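Textile bench notebook, Brakberg workshop
December, started 9:40

Continuing with the gray striped cloth from the Verkeo bundle. Aim for the session: settle on a flat starting state that can be repeated, and decide whether the stripes are good enough as a reference for fold lines or whether we go back to chalk marks.

Weighed the bundle before opening it: 749 g with the wrapper, 677 g without. Wrapper kept for the return shipment. No damage noted on the outer pieces. Two pieces near the bottom had a hard crease across the short side and were put aside for steaming.

Handling as follows. Piece laid on the white table, long side away from the operator, smoothed by hand from the center out to the short ends. No weights, no tape. Left alone for 10 minutes before the first measurement. The cloth relaxes a little in that time and the edges stop creeping. On earlier entries we measured straight away, so those edge values should not be compared with these.

The stripes run lengthwise and they wander. On a woven shirt fabric I would take a stripe as straight and measure from it. With this material the line drifts enough that a fold set to one stripe at the near end will sit off it at the far end. The outer edges are no better. Provisional rule: take the direction from the two short ends and use the stripes only as a rough check.
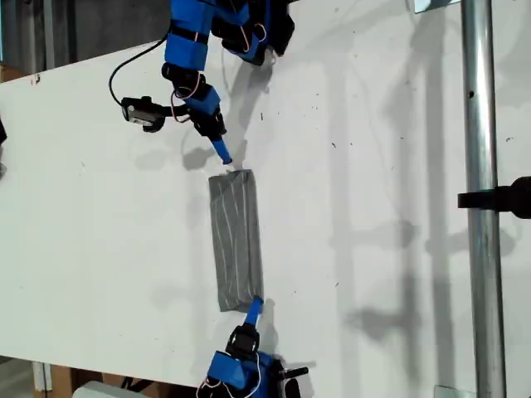
Striped piece on the white table, flattened. Small crease and folded corner near the top.

Corners are the weak point. A turned corner shortens the measured length and pulls the nearby stripes out of line, and it is easy to miss on gray. Smoothing again from the center does nothing for it. What works is lifting the corner, opening it and pressing it down with a flat finger for a few seconds. Add to the prep sheet as a separate step, before the 10 minute rest.

Contrast against the table is fine for finding the outline. The shadow along a raised edge can be read as cloth if you are quick about it - take the edge from the fabric, and check from a second side if in doubt. Tried the Sang mat underneath for comparison. It grips better, but it also holds the wrinkles in, and smoothing took twice as many passes. Back to the bare table.

11:15. Steamed the two creased pieces, low setting, 20 seconds per side. One came out usable. The other still shows the crease from an angle and goes in the scrap bin for pressing trials.

Open points:
- Does the resting time matter after steaming? Not tested.
- Ask Pleltum for a plain gray piece in the same weight, no stripe.
- Prep sheet still says "smooth until flat". Replace with a limit on edge height.
- Label the usable pieces on the back, short end, pencil only. The marker bled through last time.

Stopped at 12:05. Bundle back on the second shelf, opened side facing out.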